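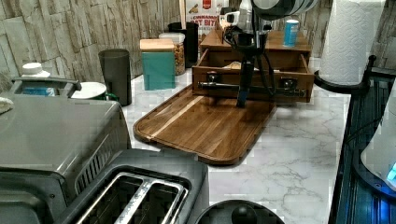 Figure 1. Counter station, drawer and cutting board layout.

Household Manipulation Project
Handout 7: Contact Tasks at the Kitchen Counter
Lustcombe Technical Institute, Department of Applied Mechanics
Prepared by Iresha Nanayakkara and Pranab Munshi

1. Purpose of this unit

The earlier units dealt with motion in free space. In this unit each team plans, demonstrates and reports on short tasks in which the gripper must touch, push or pull something that is already standing on the counter. The work counts toward the project grade and is the last unit completed before the Clurnach meet in July.

Students should have read the unit on coordinate frames and should be able to move the arm by teleoperation without prompting from the instructor. Teams whose members have not yet passed the basic handling check should see Nimal Sikder before booking a session.

2. The assigned tasks

Task A. Drawer. Starting from the rest position, bring the gripper to the front of the drawer organizer, close the drawer, and open it again. The black bar across the drawer front and its two knobs give several possible contact points. State in the plan which one the team intends to use and from which direction the gripper will approach it.

Task B. Board. Slide the wooden cutting board a short distance across the marble and return it to its starting angle. The board may be pushed at the rim or along a side. It may not be lifted in this unit.

Task C. Approach to the faucet. Bring the gripper to a hover point beside the neck of the faucet, hold it there, and withdraw. No contact is made. The task is graded on the path alone.

Each team submits 40 demonstrations in all. The division among the three tasks is left to the team, but no task may have fewer than 7. Failed attempts are kept and labeled as failures. They are not to be deleted from the log.

3. Clearance and crowding

A real counter is seldom clear, and the layout of the station follows from that. The containers, the toasters and the paper towel holder are part of the exercise. Teams may not move them aside to make a task easier. If an object is knocked over, stop the arm, note the event in the log, and restore the layout from the station sheet before going on.

Two kinds of difficulty come up in most sessions. The first is reach: a path that looks open from the operator's side may bring the upper part of the arm against something tall at the back of the counter. The second is the hanging cable. Cables have a shape that the planner does not model, and the operator is responsible for watching them.

4. Using the wrist view

The overhead and side views are good for judging where the arm is in the room. They are poor for judging the last few inches. For the final part of an approach, the operator should change to the wrist view and slow down.
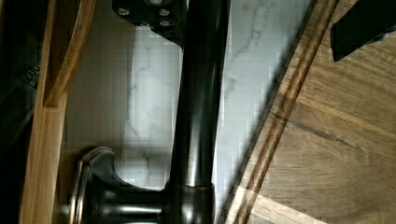 Figure 2. Wrist view, faucet and board.
Chathurika Sivakumar asks whether a team may train on the wrist view alone and leave the fixed views out. It may, provided that the report compares the result with a second policy trained on all views and uses the same demonstrations for both.

Polished and dark surfaces need particular care in this view. The faucet neck carries a long pale reflection, and a highlight of that kind can be taken for an edge by a simple edge detector. The gray veins in the marble may cause similar trouble. Teams using the McIntyre feature tracker should inspect the matched points by eye on at least 2 recordings before relying on the output -- one from early in the session and one from late.

Straight features are more dependable. The groove that runs along the edge of the board is long and regular, and the plain edge of the board itself can serve as a check on it. Where the two disagree, report both values.

5. Session procedure

Sessions are booked in blocks of some 36 minutes. Arrive with a written plan. One member operates, one keeps the log, and one stands at the stop button. Roles rotate at the end of each block, and the log must show who held which role.

Before the first motion, confirm the rest position aloud. Between demonstrations, return the arm fully to rest. A demonstration that begins from any other position is not valid and will not be counted.

6. The report

The report is written by the team and submitted through the Irkness course site. It should contain the plan as it stood before the session, the log, a short account of each change made to the plan, and a discussion of failures. Reports that describe only successful runs will be returned for revision.

Questions on grading go to Iresha Nanayakkara. Questions on equipment, including requests for a replacement station sheet, go to Dimas Lumenta. Late submission requires written approval before the deadline.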